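What I Learned From Reading 251 Obituaries
Student project report, Local History and Writing
Ikechukwu Obi

So my project was supposed to be a family tree. I had the software picked out and everything. Then I went looking for my great-grandmother's obituary in the old Gollach paper, found it, and ended up reading every other one on the page, and then the next page, and by the time the library closed I had a completely different project (sorry again to my adviser, who had already signed the first form).

The question I settled on was pretty simple: what do families in one small town choose to say about a person when they only have a few inches of newspaper to do it in? I read 251 obituaries from the Gollach paper and took notes on each one. I wrote down what came first after the name, who was listed and in what order, whether work was mentioned, and whether there was any detail that could only belong to that one person. I called those the "only them" details, and they turned out to be my favorite part by a mile.

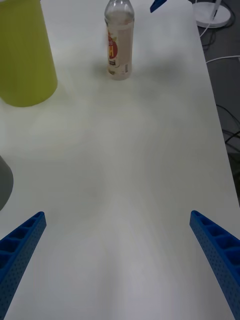

The older notices are short and kind of stiff. You get a name, an age, a church, the hour of the service, and a list of survivors where the married daughters show up under their husbands' names. It took me a while to get used to that! One woman, a Mrs. Hosier, appears in three different family notices before you ever find out her first name, and you only find it out when her own obituary runs. Her first name was Seren. I had been reading about her for a month by then, and I wrote it in big letters across the top of my notebook page.

The newer ones are longer and a lot looser. Families put in nicknames, pets, fishing spots, the pie somebody brought to every funeral but their own. There's one for a Mr. Amadi that spends more words on his tomato plants than on the job he held for his whole adult life. His granddaughter still lives in town, and she talked with me on the phone one afternoon. She told me the family had argued over it at the kitchen table — her uncle wanted the job in, her mother wanted the tomatoes in, and the paper charged by the line. The tomatoes won. I would never have guessed that from the notice itself, which reads like everybody agreed.

That call changed how I did the rest of the work. Up to then I'd been treating an obituary as a record, like a birth certificate with better adjectives. After it I started asking who wrote each one. Mostly you can't tell. A few families signed theirs, and the funeral home clearly had a form it liked, because the phrase "entered into rest" shows up over and over and then drops away completely, I'm guessing when somebody new took over the desk.

Some problems I ran into. The microfilm reader at the library has a focus knob that drifts, so I'd get halfway down a column and everything would go to fuzz. I misread two dates that way and had to go back and fix them. The paper also skipped some people. I know this from walking the cemetery in March with a printed list and finding 8 names on stones that I couldn't match to any notice at all. I don't know if the families couldn't pay, or didn't want one, or ran it in a different town's paper. I'd like to find out, but that's a bigger project than a semester.
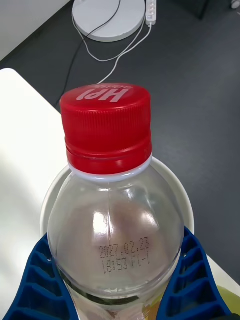 Clear plastic bottle with a red screw cap.

For the last part of the assignment we each had to write something of our own, so I wrote the obituary my great-grandmother might have gotten if she had died forty years later. I kept to the facts I could back up: her birthplace, her marriage, the store, the children in order. Then I called my aunts for the "only them" details and got way more than I could use. She sang to the bread while it was rising. She kept a coat by the back door that didn't belong to anybody. I read it out loud at our spring presentation and my voice went a bit funny in the middle, but I got through it.

If I did this over, I'd start the phone calls in the first week. The newspapers will still be on the film next year, and the people who remember writing the notices are mostly in their eighties. My notes and the full list of names are in a binder at the library's front desk, and anyone who finds one of my 8 missing people can write it in the back.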